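Setting Up a Wrist Camera View in Simulation Before You Build

Part 3 of the Grellari bench arm build. Parts 1 and 2 covered the frame and the Sosteo gripper kit. Have the arm model loaded in Rana before you start.

1. Attach the camera to the palm link, not to the last arm joint. If it sits on the joint, the palm will drift across the view whenever the wrist rolls.

2. Set the offset behind the palm and tilt the camera forward 20 degrees. Open the fingers fully and render one view. Both fingertips should be visible with clear space between them.
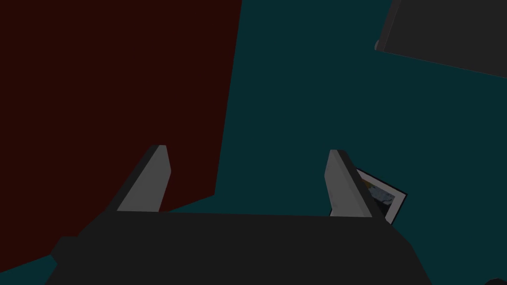 Wrist view, fingers open, picture card partly behind the right finger.

3. If a target is partly hidden, move the arm. Leave the camera offset alone -- the same numbers go on the real bracket later. Step the wrist 5 degrees at a time and render again after each step.

4. Save the pose when the target clears the fingers. The Wudholm shop machine takes almost 2 seconds per render at full quality, so use the draft setting until then.
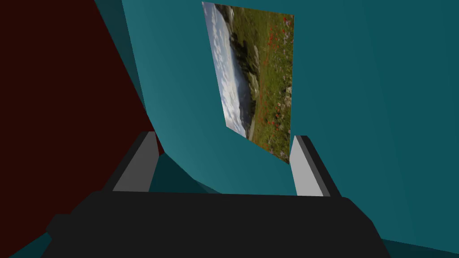
Wrist roll is the setting most people get wrong at this stage. Check it against something with an obvious top and bottom. The landscape print on the teal wall works well: its sky runs down the left side and the hillside with the red flowers lies to the right, so the view is turned sideways relative to the print. Write down the roll value with the pose.

5. Export the camera offset and the saved poses to one file. Ours came to 3,705 lines with logging on. Turn logging off before you export.

Part 4 covers drilling the bracket.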